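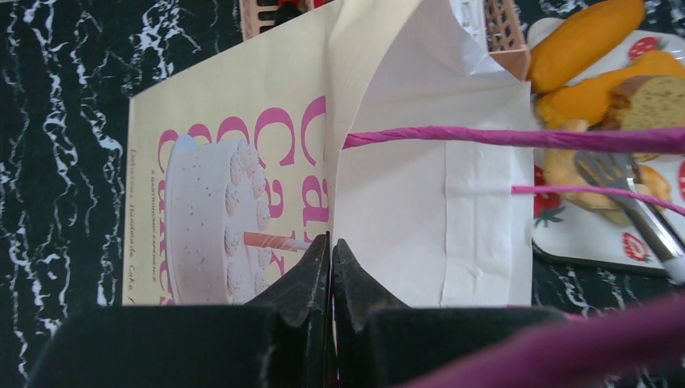
I was thirty-eight when I finally learned to make a sponge, and I blame my mum's freezer. There was always a supermarket mud cake in there (chocolate, the one with the shiny icing), and whenever a birthday came up she'd pull it out in the morning, stick some candles in it after tea and that was that. I loved those cakes. I'd still eat one over the sink tonight if you handed it to me.

But then I moved to a country town with a proper show society, and my neighbours started talking about sponges the way other people talk about footy. Duck eggs or hen eggs? Cornflour or custard powder? Do you drop the tin on the floor when it comes out of the oven? I'd stand there at the fence nodding along with no idea what any of it meant, and one February, in the kind of heat where you shouldn't have an oven on at all, I decided I was going to enter.

My first go came out like a bath mat. The second rose beautifully and then sank while I was on the phone. By number four I'd stopped telling my family what was for dessert, because they could smell it from the driveway, and the chooks were doing very well out of the whole business.

What got me over the line was the eggs. I'd been whisking them for four or five minutes and thinking that looked pretty good. It needed 10, at least with my old hand mixer, and they had to be room temperature to start with. When you lift the beaters the mixture should fall back in a fat ribbon and sit there on top for a bit before it sinks in. I'd read that in every recipe and skipped straight past it every single time. The other thing was sifting the flour three times, which I'd assumed was just something people's nans did to fill an afternoon. I now do it in front of the telly with a tray on my lap and get it all over the dog.

Oven temperature matters too, and mine lies. I bought a cheap little thermometer to hang off the rack and found it was running 13 degrees hotter than the dial said, so all those years of dry muffins weren't entirely my fault!

Then there's the filling. Show rules in our district say raspberry jam and no cream, and the top must be left plain, not even a dusting of icing sugar. At home I ignore all that. I whip up 300 mls of cream, chuck in a spoonful of passionfruit, and pile it on until the top layer slides about. If it's going to somebody else's place I carry the two halves separately and put it together in their kitchen, a habit I got into after a roundabout and a sharp left turn.

As for the show, I got a "very light, slight lean" on my card and no ribbon. The winning sponge was as tall as a hat box and I stood in front of it for ages. I've entered every year since and my best is a third, for which I received an envelope with four dollars in it. It's on the fridge, unspent, next to the schedule for next season. They've added a class for lamingtons, and I've already ordered the coconut.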